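Doblar la ropa de cremallera: galería de la habitación pequeña

7 de agosto de 2021

Llevaba desde julio prometiendo esta galería y al final me ha pillado con la cama llena de ropa, que es como me pillan a mí todas las cosas. Son prendas ligeras, de las que se arrugan con mirarlas, y casi todas azules (en casa nos ha dado por ahí, hasta la sábana lo es). Yuzuki Kubo me escribió preguntando cómo las doblo sin que la cremallera acabe haciendo un bulto en medio del montón, y como la respuesta me salía larguísima, aquí la dejo para todo el mundo.

Lo primero es extender. La cama me gusta más que la mesa porque hay sitio de sobra y la tela no se escurre. Empiezo por arriba, dejo lisa esa mitad y luego voy bajando con los pliegues.

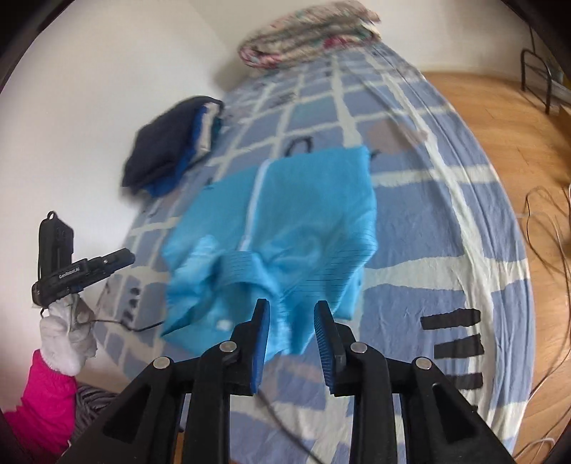
El azul cielo es mi color favorito para el verano, ya lo sabéis quienes venís por aquí desde los tiempos del blog viejo. También es el más traicionero: se le nota cada arruga y cada dobladillo torcido. Nicanor Espinoza me aconsejaba pasar la plancha antes de doblar, pero con estas telas tan finas me da miedo y prefiero estirar con la mano, despacito, desde la costura hacia fuera. Si una manga se ha quedado metida para dentro, la saco antes de seguir, que luego se olvida y aparece hecha un gurruño en septiembre.

Y vamos con la cremallera, que era la pregunta. A mí me funciona colocarla lo más recta posible, sin obsesionarse - una curvita suave no molesta a nadie - y sujetar el tirador mientras aliso los lados. Si tiras de la tela sin sujetar nada, se te va todo hacia una esquina y vuelta a empezar. 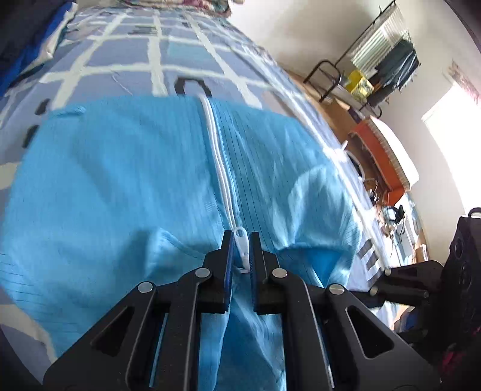 Después, un lado hacia el centro, el otro encima, y el bajo hacia arriba en dos veces. El tirador lo dejo siempre por dentro para que no enganche la prenda de al lado, ¡que ya me cargué una blusa así! Lo que va a la maleta lo enrollo en vez de doblarlo, y lo que va al cajón lo pongo de canto, con el lomo hacia arriba, así lo veo todo de un vistazo.

La próxima galería será la de las sábanas bajeras, que me la habéis pedido varias y todavía estoy peleándome con las esquinas. Si tenéis algún truco, dejádmelo en los comentarios y lo pruebo este mes.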